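Skonley Schwa Corpus: README

Version 2. Last touched March 15, 2023, by Kirsty Mudgway. If your copy mentions "release candidate" anywhere, it is the old one, and the vowel labels in it are wrong in ways we would prefer not to discuss.

What is in it

The corpus is a set of read and spontaneous English words in which an unstressed vowel may or may not be there. Think of "camera," "family," "separate," "chocolate," and the other words that lose a syllable the minute people stop minding their manners. There are 3,000 tokens from 14 speakers, each token cut out with a little of the surrounding speech, plus a transcription and a yes/no/cannot-tell label for the vowel.

"Cannot tell" is a real category. It was added after Digby Rewi and Lachlan Goodwin spent an afternoon on a single production of "memory" and came out no longer on speaking terms. We kept the token. It is in the file called disputed.txt, along with its relatives.
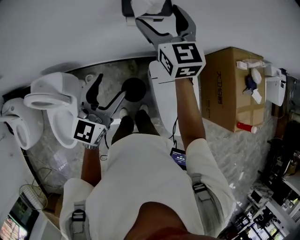 Standing position, one gripper in each hand, marker cube on the left one.

File layout

audio/ holds one mono WAV per token, named by speaker, word and repetition.
grids/ holds the TextGrids, with three tiers: word, segment, and notes.
tables/tokens.csv is the file you want. Everybody opens it first and reads this README afterward.
tables/speakers.csv gives age band, home region and other languages spoken. Names were removed before anything left the lab.
scripts/ holds the measuring scripts. They run on Praat and on optimism.

The columns of tokens.csv are speaker, word, style, rep, label, dur_ms, f1, f2, annotator and flag. An empty dur_ms means there was no vowel to measure. A zero means the script fell over. Please do not average them together; a visitor once did, and the resulting poster had a very confident bar chart on it.

Speaking styles

Each speaker did two sessions. In the first they read the words in a carrier sentence ("Now say family again"). In the second they talked to Olanrewaju Iyamu about whatever they liked, and he steered them toward the target words with all the subtlety of a tugboat. Some words never turned up. Getting a person to say "cursory" in relaxed conversation is a skill none of us has.

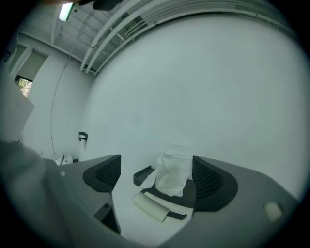
Vowel deletion is easy to miss when the recording has a tail on it, so every token carries a flag for reverberation. Flag R means the preceding sound rings on into the place where the vowel would be, and a weak schwa and a faint echo look much alike on a spectrogram. If you plan to add recordings of your own, look at the walls before you look at the microphone. A large white wall like the one in the picture, with pipes and a fluorescent fixture overhead, would have us reaching for blankets, and we would listen to that fixture for a minute before letting a speaker anywhere near it. Ataahua Tamihana wrote the test for hum. It consists of her saying "shh" and everyone obeying.

Annotation

Labels were made in a first pass by Goodwin and checked by Tamihana. A second, blind pass covers 1,228 tokens, chosen at random within each speaker. The second annotator did not see the first label, the speaker's region or the predictions of the grant proposal.

A vowel counts as present when there is a stretch of periodic energy with visible formant structure between the two consonants. When the following consonant is a sonorant, as in "family" or "camera," the boundary is anybody's guess, and ours was made as follows: put it where F2 starts to move, and if F2 does not move, put it halfway and write "halfway" in the notes tier. 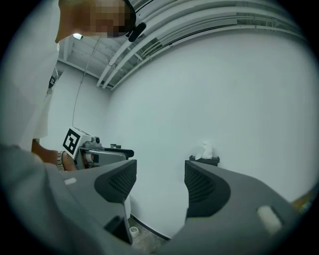 Syllabic consonants are labeled "no" for the vowel and given an S in the flag column. We know some of you consider a syllabic nasal to be a schwa plus a nasal at some deeper level. You may recode it. There is a script for that, recode_s.praat, and it asks no questions about your theory.

Known problems

Speaker 2 has a cold in the conversation session.
The word "Whitelaw" is in the list by mistake. It was a surname in somebody's test sentence and has no business in a corpus of optional vowels, but removing it would break the numbering.
Files with the prefix Mirkel_ were recorded with the Mirkel preamp, which adds a click at the start. Skip the first few milliseconds.
F1 values for whispered tokens are decorative.

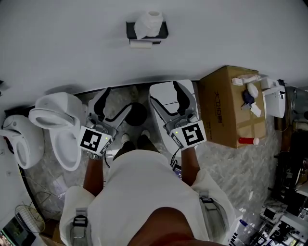
The list of minimal pairs in tables/pairs.csv is incomplete, and was meant to be finished in September. We have stopped saying which September.

Use and citation

Free for research and teaching. Do not use it to train anything that pretends to be one of the speakers. Cite as: Mudgway, Goodwin, Tamihana, Iyamu and Rewi, Skonley Schwa Corpus, version 2. Author order was settled by drawing lots, and Rewi has asked that we say so.

Corrections go in a plain text file with the token name, the label you think it should have, and your reasons. Spectrograms are welcome. Spectrograms with arrows drawn on them will be read first.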